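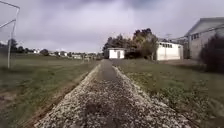 Aksel Hallgrímsson heard the shots from his kitchen and took them for somebody's truck. Then the second lot came, closer together, and he got down on the floor with the dog. By the time he stood up again the armory at Fatavbridge was short 37 rifles and the gate guard was gone.

That was May. Since then, arrests. Four of them so far, all men in uniform or lately out of it, and if you talk to people in Zeltville they'll tell you four is a start.

The thing ran on paperwork. Rifles marked for repair, sent off to the workshop at Ofori, never logged in at the other end. Ammunition written down as spent on the range on days the range was shut. Investigators say more than 300 rounds went that way in one week alone. A clerk noticed. She told her sergeant, the sergeant told her to take some leave.

She took the leave. She also took copies.
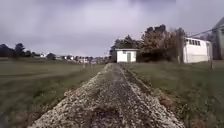 The copies went to a magistrate in Tetison, who sat on them, then didn't. What changed his mind depends who you ask. A cattle trader had been taken off the Ofori road and held nine days, and one of the guns found at the camp afterwards had a number that matched the clerk's list. Hard to sit on that.

The raids came before dawn. Two houses in Zeltville, a barracks room, a tire shop. Cash in a rice sack at the tire shop, and a ledger nobody had bothered to hide, first names only, with a price of 500 beside most of them. The prosecutor wont say what currency. He wont say much, he has a cold and a hearing to get to. 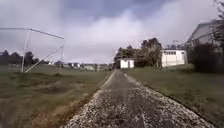 Gravel path and open grass, with the white mast on the left.

The gate guard is still missing. His wife has been to the station every day and been given a chair and once a cup of tea. She thinks he saw who came through that night. The army's line is that he is a suspect, same as the others, and she should bring him in if she knows where he is.

The hearing opens Mon 10 June in Tetison. Closed court, at the army's request. The clerk is due to testify second, if she's still willing, and her lawyer says she is. She has moved house twice.

In Zeltville they've started driving the Ofori road in convoy, three or four cars, lights on, no stoping for anyone. Hallgrímsson goes with them when he needs feed for the animals. He keeps the dog in the front seat.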